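Wainwright Building: The Brick Room and Main Workroom

Gallery and notes for users
Compiled by Tatiana Hrubý, Premises and Facilities

The ground floor of the Wainwright Building was returned to general use in May, following a programme of works to the floors, the ceiling and the lighting. This page forms part of the building record. It is intended for departments and outside organisations considering a booking, and for existing users who have asked how the rooms are now arranged.

The Wainwright Building was put up as a warehouse for a seed merchant and served as a store for most of its working life. When it passed to the Institute the ground floor was divided by partitions into small offices, and the brickwork was covered with board. The partitions were taken down in two stages. The boards came away at the same time, and it was decided that the brick should be left exposed wherever it was sound. The bricks vary a good deal in colour and no attempt has been made to even them out. Holes left by earlier fixings have not been filled, as filler of a matching colour could not be obtained and the surveyor considered them harmless.

The floor was the larger task. Boards that could be kept were lifted, numbered and put back. The remainder came from a second building on the same site, and users may notice a change in tone between one part of the floor and another. The finish is matt and should not be polished.
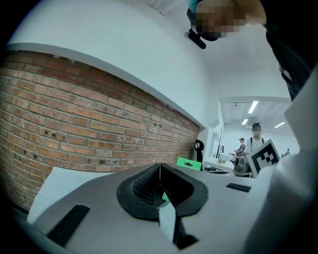
Red, orange and brown brick in regular courses, with the white painted band along the top of the wall. Long fluorescent fittings hang in the ceiling grid of the bright area beyond.

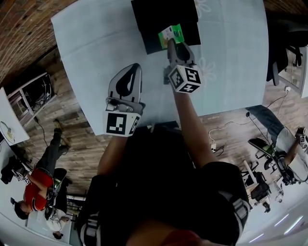
A square table laid with a light blue cloth, its white flower pattern only faintly printed. A small green and white package is being handled on a flat black box at the far side, over the wood-plank floor.

Tables and cloths

The rooms are furnished with tables of several sizes, the square ones being the most often requested. They may be moved freely but should be lifted by two people, one at each side. Dragging has already marked the boards near the entrance.

Cloths are provided for any work in which small goods, packets or printed items are sorted, packed or set out. A plain or nearly plain cloth makes small articles easier to find and protects the table top from scratches. Cloths are kept folded in the Tudeck cabinet beside the sink and should be returned there after use. Those which are stained should be placed in the linen bag and not refolded. Users are asked not to pin or tape anything to a cloth, as the 3 oldest had to be withdrawn for this reason.

Cutting must not be carried out on a cloth. Boards for this purpose are stored upright behind the cabinet.

Shelving and personal belongings

Open shelving is available for equipment in current use. Items may be left overnight if they carry a label showing the name of the department and the name of a person who can be reached. Cables should be coiled before they are put away. Unlabelled items are removed at the end of each month to the store in the basement, where they are held for 23 days.

Coats and bags should be hung in the corridor. The space beneath the tables is required to be kept clear at all times, including during short sessions.

Desks along the wall

Desks in the workroom may be used by individuals while a group session is in progress. They are allotted by the building office and are not included in a room booking. Group leaders are asked to bear in mind that others may be working close by, and individuals at the desks should expect a reasonable level of conversation and movement. Telephone calls should be taken in the corridor or in the Omik Room on the first floor – the door of which must be closed, as sound carries down the stairs.

Lighting and temperature

The ceiling lights are controlled from a single panel to the left of the main door. The rows can be switched separately. It is recommended that all rows be used for close work and that the row nearest the brick wall be switched off when a projector is in use.

The brick wall is uninsulated, and the tables nearest to it are noticeably cooler in winter. The heating is set centrally and cannot be altered from within the room. Requests for additional heating should reach the office by noon on the working day before the session. Portable heaters may not be brought in.

Fixings and displays

Nothing may be drilled, nailed or glued to the brick. A hanging rail by Eson was fitted during the works and will carry framed pictures, light panels and notices. Hooks are issued by the office on request and should be counted out and counted back.

The painted parts of the walls and ceiling mark easily. Adhesive tape of any kind lifts the paint, and the cost of repair is charged to the department concerned.

Capacity and booking

The Brick Room and Main Workroom are let as one space, with a limit of 16 persons at tables. A larger number may be admitted for a standing event with the written agreement of the Premises Manager. Bookings are made in half days, the morning session ending at 1 p.m. and the afternoon session beginning at 2 p.m. The hour between is reserved for clearing and laying out, and tables should be left bare unless the following group has asked otherwise.

Keys are collected from the front office against a signature. A user who finds the room in poor order on arrival should report it before beginning work, so that the matter can be taken up with the previous group.

Enquiries about bookings and charges should be addressed to Trinidad Quezada at the front office. Corrections to the building record, and any older photographs or plans of the ground floor, will be gladly received by Premises and Facilities. Plans of the building before the partitions were put in would be of particular interest, the set held by the Institute being incomplete.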